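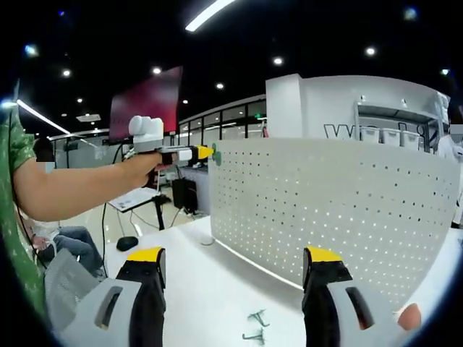 Figure 1. Two hand-held grippers at the table. The small green wire-like pieces are on the white top, in front of the perforated partition.

Can It Do the Washing-Up Yet? A Report on Machines and Small Chores
Teresa Calado
Final project report, submitted in April

1. Why I chose this

My grandmother has been promised a robot housekeeper since before my mother was born. What she has is a dishwasher, which she doesn't trust, and a round vacuum cleaner that lives under the sofa because it can't get out again. I wanted to find out how far off the promise still is, and whether shops and workshops are doing any better than my grandmother.

The original title was "The Automated Home". My supervisor suggested I pick something I could finish, so the project became a study of picking up small things and putting them somewhere else. This sounds like a retreat. After four months I would say it is most of housework.

2. Background

Machines have been good at one kind of chore for a long time, the kind where you put everything in a box, shut the door and add water. Washing machines and dishwashers work because somebody has already done the awkward part. A person has turned the socks the right way out, scraped the plate and found the other lid.

The awkward part is what current research is after. One common approach is to have people do a task many times with a hand-held gripper that has a camera on it. The person brings the brain and the wrist, and the gripper makes sure they only get two fingers. The recordings are then used to train a robot arm with the same fingers. It is cheaper than driving an arm about by remote control, and you can do it at a desk. Figure 1 shows the sort of table-top work I mean.

3. What I tested

I made up three tasks, all of them things I have been told off for not doing.

Task A: pick up a bent wire clip from a flat table and drop it in a saucer.
Task B: fold a tea towel in half twice.
Task C: move a mug from the draining board to a hook.

I did each one by hand, then with a two-fingered gripper held in my right hand with the left behind my back. After that I ran them on the department's arm, a Brestero, using the Flovo control software and a policy trained on recordings from our course. I gave each method 100 tries at Task A. For B and C I gave it fewer, partly for the sake of the mugs.

4. Results

By hand, Task A is not a task. I got all 100 and was thinking about lunch.

With the gripper I got 70. The misses were nearly all the same miss: the fingers close, the clip lies flat, and the pads slide over the top of it. The answer is to tip the gripper and catch one bent end, which I learnt at try 30 and then forgot whenever I was tired.

The arm got 54. I had expected worse. It was slower than me and far more patient, and when it missed it went back to the same spot and missed again with great dignity. If a clip had moved even a little after the first attempt, the second was usually aimed at where it used to be. Two clips close together were harder than one. Twice it picked up both and delivered them as though that had been the plan.

Task B went badly for everyone except my hands. The arm could pinch a corner and carry it across, but what it left on the table was a heap with one corner on top. My flatmates' folding is much the same and I have not written a report on them.

Task C went well as long as the handle pointed the right way. When it didn't, a person had to turn the mug, and by then the person was holding the mug.

5. Home and shop floor

To see the other side I spent a morning at Simões, a small hardware supplier where fixings are bagged for sale. They looked into an automatic picker from a firm called Dindonon and decided against it for loose clips and hooks. Screws they bag by machine already. Screws pour. Bent wire tangles, so bent wire is still done by two people at a bench with the radio on.

A shop floor can at least be rearranged to suit the machine. You can fix the tray, mark the floor and ask the supplier to stop changing the packaging. I can't see my grandmother agreeing to any of this, and she keeps her clips in a biscuit tin with the buttons.

6. Limits of the project

I was the only tester, and I got better as I went along, which flatters the gripper. The arm was trained on recordings made on one table. I moved it to a second table near the window for one afternoon and the results were so poor that I have put them in the appendix.

7. Where this leaves the washing-up

For single, small, rigid things on a clear surface, the arm is a little better than evens. For cloth, no. For mugs, if you are willing to help. I would use one in a workshop tomorrow if it could run overnight and somebody swept up after it in the morning. At home I would want it to manage the biscuit tin first.

My thanks to the lab technicians for their time and for the replacement mugs.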